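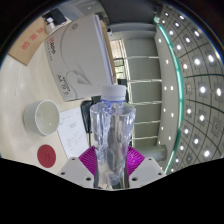
Up at four because of the heat. June has been like this since it started and the bedroom faces the wrong way. I made coffee and took it out on the back step and listened to the neighbor's sprinkler until it got light.

Went to see the house in Dokville in the morning. Third time now. Rostyslav drove because my car is still making the noise. The agent left the key under the brick again, which I would not do if it were my house. We went through all the rooms with the windows open. The upstairs smells of mice and the bathroom floor gives a little by the tub. Rostyslav jumped on it. He says it is the subfloor and the joists are fine. I want somebody else to say that too before I put money down.

The kitchen is better than I remembered. It gets the sun early and there is a deep shelf over the door where I could put the canning jars. The stove has to go. I measured for the new one and the gap is too narrow by the width of my thumb, so a cabinet will have to come out as well. I wrote all this down on the back of the water bill and then left the water bill in Rostyslav's truck.

The yard runs 300 feet back to the creek. I walked it alone while he looked at the furnace. Plum trees, badly overgrown, and one pear that has split down the middle but is still carrying fruit. There is a fence on the east side only. On the west side you just walk into the next yard. A woman was out there hanging sheets and we said hello. Her name is Dorottya Halász and she has been there since before the road was paved. She told me the creek comes up most springs as far as the second plum tree and has never come farther. I asked about the winters and she said the plow comes last to that end of town.

Lunch in the truck. Cheese sandwiches and the last of the cherries.

Stopped at the bank in Wernach on the way home. The man there went over the numbers again and the payment would be 634 a month with the taxes in. I pay a little less than that now for two rooms and no yard. He needs my last two pay stubs and a letter from work. I said I would have them to him this week.

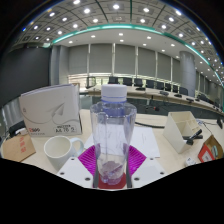

Nicanor Arroyo

Called Vsevolod after supper. He is against it. He thinks the drive is too long and that I will be tired of it by the first snow. He may be right about the drive. I timed it today and it was around 40 minutes with no traffic, and there will be traffic. He also thinks I am buying it because of Mother's place, and I told him it doesn't look like Mother's place at all. It has the same kind of porch. I didn't bring up the porch.

He asked what I would do with three bedrooms. I said sleep in one and shut the doors on the others. He laughed at that, so we ended all right. He is coming out at the end of the month and will look at the floor himself.

Found Mother's recipe for the plum jam in the blue cookbook, between the pages on pickles. She doesn't give an amount for the sugar. It says "enough." I copied it onto a card anyway.

Paid the phone. Did not pay the water, see above. Watered the tomatoes on the landing, which have flowers but nothing set yet. It is probably too hot for them. The big one was lying over again so I tied it to the rail with a strip off the old green shirt.

Jagadeesh left a message that he can take my early shift if I take his late one, so I could meet the inspector at the house if the agent ever calls back. Told him yes. Need to remember to ask her whether the shed goes with it, and whose the ladder is.

Fan on, window open. Going to try to sleep on the couch, where there is a bit of air.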